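Stinora plug study: your questions

Got a question about our plug and socket work? The list keeps growing, and we love that! Last updated 15 Oct 2019.

What is Stinora?

It's a research project on how robot arms learn fiddly work with power strips: gripping a plug, lining it up, pushing it in, pulling it out again. A person steers the arms through the task many times, and a learning program works from those recordings. We wanted to know how much the robot picks up from the arm cameras compared with one fixed view of the whole table.

Why plugs, of all things?

Because they're wonderfully hard! A plug has to meet its socket at the right angle, the cable tugs on it the whole way, and the fingers get in the way of the view just when you need it most. Everybody has fought with one behind a couch. If a method copes with that, we're keen to try it on plenty of other household jobs.

How many recordings did you use?

We made 1,000 and kept 664 for training. The rest were dropped, mostly for mismatched timing between cameras. Vilmos Kun checked the lot, and his notes on what counts as a usable recording are part of the release.

What do the cameras see?

Each recording has a fixed view and a close view from the arm. We train on them in step, so the program gets the same moment from more than one side. The close view is brilliant for the last bit of a push, and much less help for working out where the other arm has gone.

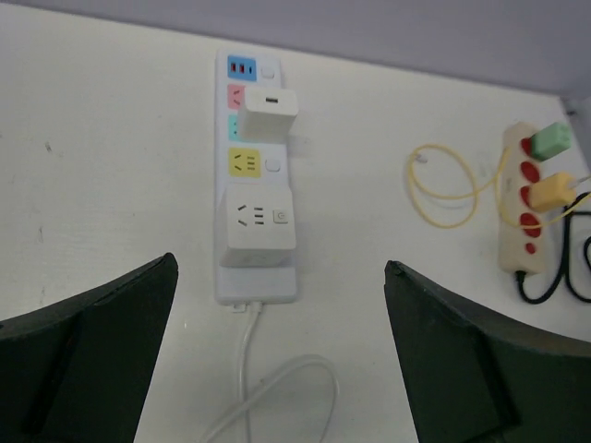
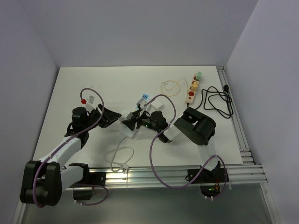
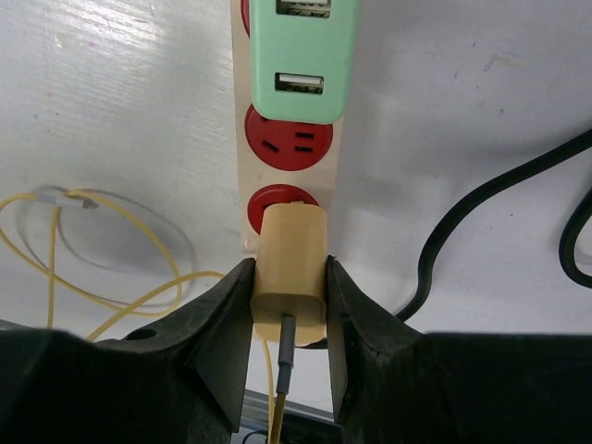 Stinora workspace. First and third: close views from an arm camera. Second: the fixed view with both arms.

Do the colours matter?

They do, and that was a surprise to us. Our first version leaned heavily on colour and got muddled when we swapped one strip for another of a different colour. Imani Schumacher suggested changing the strips and plugs between sessions, and the next version paid far more attention to shape. It still has favourites. Red sockets on a pale strip are easy for it, and pale plugs on a pale strip are not.

So how well does it work?

On strips it had trained with, the two-view version finished 39 more trials than the fixed-view version, out of the same set of tests. We were thrilled! On strips it had never met, the gap was smaller and the results jumped around a lot from run to run. We're repeating those tests before we put a firm number on them.

What goes wrong most often?

Cables. A loop catches on a finger, or a stiff cord swings the plug round after it's been gripped. Adapters are the other big one: a wide body hides the socket behind it, so the arm has to remember where the holes were. Right now the program looks back roughly 7 seconds, and Clyde Halvorsen is testing a longer memory.

Is the power on during the tests?

No. Nothing in our test sets is connected to the mains.

Can I use the recordings in my own work?

Yes, please do! The first batch comes out in December with the training code. Tell us what you build with it, especially if you get a different answer from ours.

Can my class or lab visit?

We have space for small groups. Write to Laurențiu Munteanu at the Stinora desk and mention whether you'd like to try steering the arms yourselves.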